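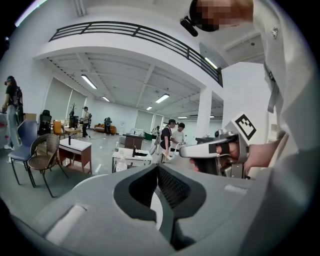 **Company / About us**

# Brestine Water Laboratory

Brestine tests drinking water from private wells, small community systems and farm supplies. Samples are analyzed for bacteria, metals, nutrients and general chemistry. The laboratory does not sell or install treatment equipment, and it takes no commission from firms that do.

## What we test

The standard well panel covers total coliform, E. coli, nitrate, nitrite, pH, hardness, alkalinity, conductivity, iron and manganese. Arsenic, lead, copper and uranium are reported on the extended metals panel. Fluoride and sulfate can be added to either one.

Metals are run by ICP-MS after acid preservation. Anions are run by ion chromatography. Coliform and E. coli are reported as present or absent unless a count is requested on the submission form – a count uses the same bottle but has to be ordered before incubation begins.

Organic compounds, including solvents and pesticides, are sent to a partner laboratory, Tenent. Results from Tenent are marked as subcontracted on the report and carry that laboratory's own reporting limits.

## How the company is set up

Banafsheh Arabzadeh and Jianhua Yu started the laboratory in a leased unit of 860 square feet with one ion chromatograph and a used incubator. Metals work was sent out until the present building became available. Microbiology now has its own room with separate air handling, and sample receiving has a door to the parking lot, so bottles do not pass through the instrument area.

- Banafsheh Arabzadeh – laboratory director, final review of all reports
- Jianhua Yu – inorganic chemistry and instrument maintenance
- Zuzanna Kurek – microbiology
- Illia Zinchenko – sample receiving, bottle orders and courier routes
- Ximeng Pan – quality assurance and data systems

Reports are issued through Cutik, our in-house records system. Each bottle gets a barcode at receiving, and the collection time, arrival temperature and preservation check are stored with the result. Customers who submitted samples before Cutik was introduced can request scanned copies of their paper reports.

## Quality control

Every batch of metals or anions includes a method blank, a laboratory control sample, a duplicate and a matrix spike. A batch that fails on the blank or the control sample is rerun in full. If there is not enough sample left to do so, the customer is offered a new bottle set at no charge. Balances are checked daily and pipettes quarterly. Incubator temperatures are logged twice a day, morning and late afternoon.

## Service area and turnaround

The courier covers the Ghaffari valley and the towns along its east side. Outside that area, samples may be shipped overnight on ice. Bacteria samples must reach the laboratory within 30 hours of collection; later arrivals are not accepted for that test, though chemistry from the same set can still go ahead.

Bacteria results are normally ready the day after receipt. Chemistry takes five to seven working days, and longer in July, when most of the annual farm supply samples come in.

Bottle sets can be picked up at the front counter or mailed on request. Sampling instructions are printed on the inside of the box lid.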